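Chapter 4
Teaching by Hand and by Remote
Sawsan Hattar and Munther Karaki

A robot that copies a person is only as good as the person's worst habit. Vendors seldom say so. They quote the number of demonstrations – 2000 is a popular one – and leave out how many were near repeats. Ask who held the controller, and for how long, before you ask about the learning method.

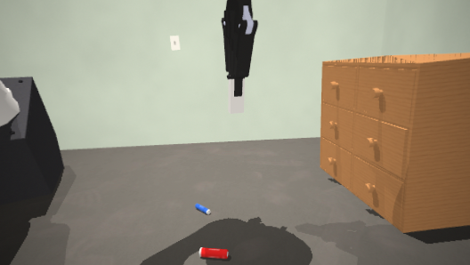
77
Simulated room with the gripper empty, six drawers shut and two small cylinders on the floor. An operator working by remote control has to judge depth from a view like this one, and we doubt that shadows alone are enough help.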